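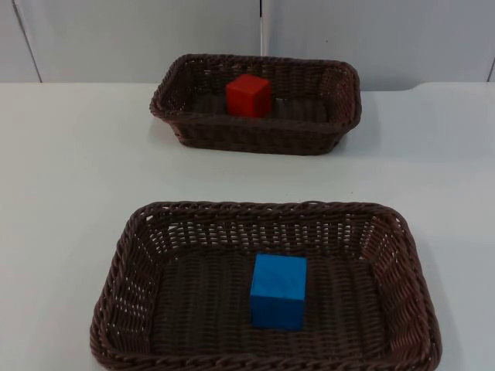 Volume 5, issue 2, page 339

Seren Watkins teaches robots to move blocks. She has been at Katstead since April, and most of her mornings go on guiding an arm by remote control while the software, which the team calls Grurnus, keeps a record of every movement.

"People expect something harder," she says. "It's a cube and a basket. You pick it up, you put it down where it should be, and then you do it again."

I asked why the team uses baskets at all, when a flat tray would be easier.

"A flat tray teaches you very little. Wicker has a raised rim and sloping sides, so you have to come in from above and go down straight. If I'm careless with the height, the arm learns to be careless too."
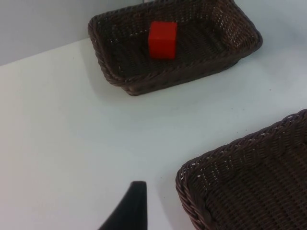
She drives the arm with a hand controller named Tevo and watches two views, one fixed and one from the wrist. The wrist view took her longest to get used to. "You see the finger and whatever is under it. Turn the wrist and the whole table turns. I was slow for my first few weeks."

Afroza Patwary, who checks the recordings, would sooner have slow than jerky. She throws out any run where the operator stops halfway to think. "The robot can't tell that Seren was wondering about lunch," she says. "It copies the pause."

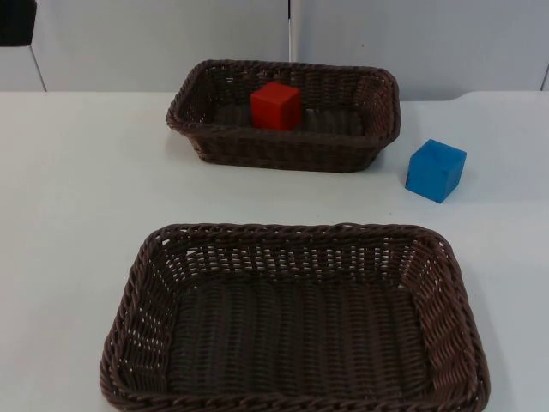
Do they ever start a cube outside the baskets? "All the time," says Patwary. "We turn it as well, so the faces don't line up with the table. If every run begins the same way you've taught it one path and that's all."

Guiding the arm by hand was the older method at Katstead. Watkins still likes it for showing a new person how the joints move, but her own arms got in front of the camera and spoiled the recordings.

The hardest part, she says, is closing on a block near the basket wall.

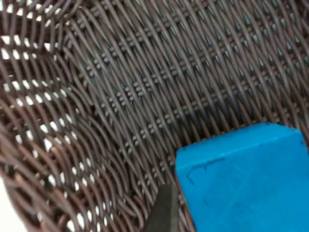 "You want the finger against the block and clear of the weave. I go down a little, stop looking at the fixed view, and use the wrist. Then I close slowly."

The next set of recordings will go to Pumphrey, where another team will train on them. Patwary has asked for the failed runs to be sent too, in a separate folder.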